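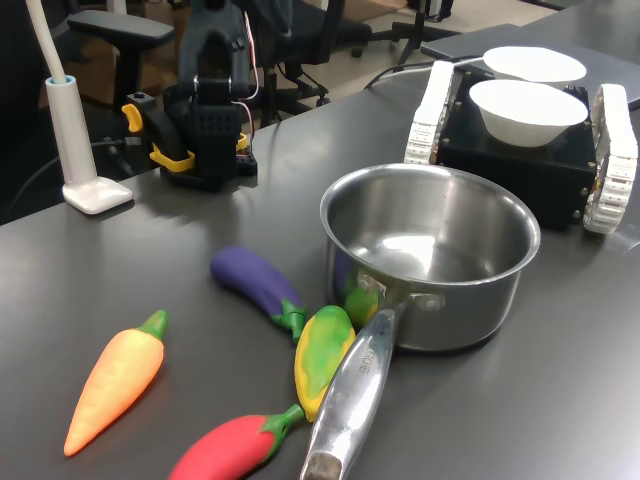

Questions about the Brornero tabletop cell, collected from the people who use it. Entries are added at the bottom of each section when the same question comes up more than once. Changes go through Chae-won Sun.

## Power and startup

**What order do I switch things on?**

Tracked base first, then the arm supply, then the laptop software. The arm controller looks for the base when it boots. If it finds none, it drops into arm-only mode and stays there until the next power cycle.

**The arm sags when I enable it. Is that a fault?**

A small dip at enable is normal. If the gripper touches the table, disable the arm, move it by hand to the rest pose and enable it again. A second sag points to the shoulder joint servo. Log it and stop.

**Can I leave the arm powered overnight?**

No. The servos hold torque the whole time and run hot. Park the arm with the gripper down near its base, then cut the supply.

## Table setup

**Where does the saucepan go?**

In front of the arm, with the handle pointing toward the operator's side. The pan must be empty at the start of a run. Toy vegetables start beside it, on the lamp side.

**Do the vegetables need exact positions?**

No. Any loose layout within reach is accepted. They can lie close to the handle, but an item wedged under it will often be dropped on the first grasp. That counts as a valid trial, so leave it in the log.

**Why does detection get worse in the afternoon?**

Glare. The pan is polished steel and picks up the colors of whatever is next to it, and the detector sometimes reports a second eggplant on the side of the pot. Set the threshold to 50 and lower the blinds. If that fails, turn the pan a little and rerun the color check.

**Can I use a different pan?**

Yes, if it has straight sides. Enter the new rim height in the Ciltent config before the first move. The old value will drive the gripper into the rim.

## Arm and gripper

**How often are the gripper fingers checked?**

Every 100 cycles. Look for play at the yellow finger mounts and tighten the screws by hand. Do not use a powered driver. Yi-an Jin replaced two stripped mounts in December for that reason.

**The red and white wires look slack. Should I tie them down?**

Leave the loop. It gives the upper joint room to move through its full range. Tie them only at the existing anchor points. If the insulation is worn, tell Kamonchanok Inthanon and do not tape over it.

**The arm misses every item by the same distance.**

The base has shifted. Check that it sits flat on the table, tighten the clamp and run `home_arm` followed by `cal_table`. Calibration takes 3 minutes.

## Tracked base

**What can it carry?**

Two bowls, one behind the other, on top of the body. The front bowl should be centered. Do not stack a third.

**It pulls to one side.**

Compare the tension of the two tracks. Press the upper run of each with a finger; they should give equally. If one is loose, remove a single link and test again. Spare white links are in the Drakos drawer.

**Does it need to be off the table for charging?**

Yes. Charge it on the floor mat with the bowls removed.

## Reporting

**Who do I contact?**

Do-yoon Song for software, Kamonchanok Inthanon for wiring, Yi-an Jin for mechanical parts. Spare parts are ordered from Bruvham on Friday, so send requests to Diane Girard before noon that day. Include the joint number and the last line of the log.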